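Ticket: door-opening demos rejected at ingest
Project: Mahawong, simulated home set
Opened by: Pornthip Phromma
Assigned to: Jarlath Breathnach
Priority: medium

Reported
Ingest is throwing out demos from the double door task. The batch target is 200 and we can't start training until it's filled. Error is "handle target ambiguous". The two handles sit side by side where the leaves meet, and the labeller can't settle on one.

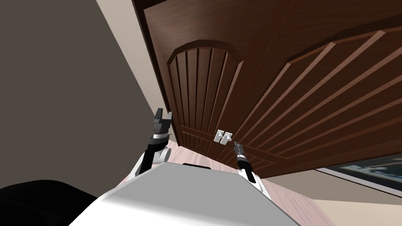
Checks so far
1. Replayed 6 rejected demos in Starnness. Arm and gripper tracks are fine, no dropped steps.
2. Compared handle IDs in the scene file. Both leaves were exported with the same ID. The open-door segment needs the gripped handle named, and with a leaf swung open the far handle still shows up close beside it from the head view.

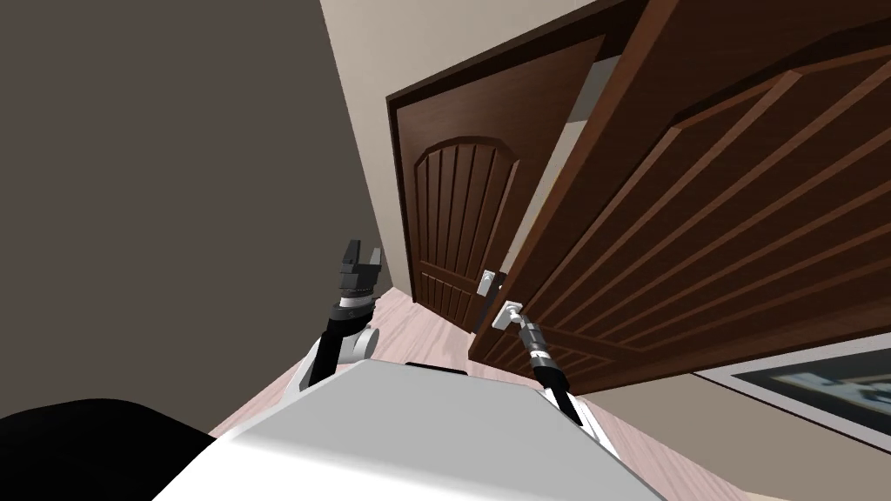
3. Gave each handle its own ID and re-ran the labeller on 5 demos. All passed.
4. Tried the same fix with the old task prompt ("open the door"). 2 demos failed again. Prompt now has to say left or right.

Comment, Maxine Bright
Please keep the tilted head view as is. Levelling it would change the camera pose from the December batch and we'd have to recollect the lot. Start pose should stay with both grippers open and short of the door.

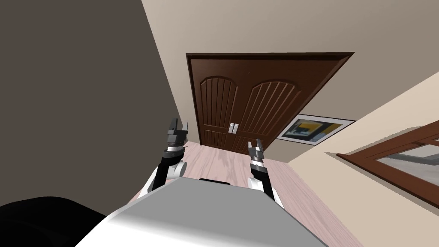

Kulap is re-labelling the rejected demos overnight with the new IDs. Anything that still fails goes back to the operators to be redone, with the leaf named in the prompt.

Status: pending re-label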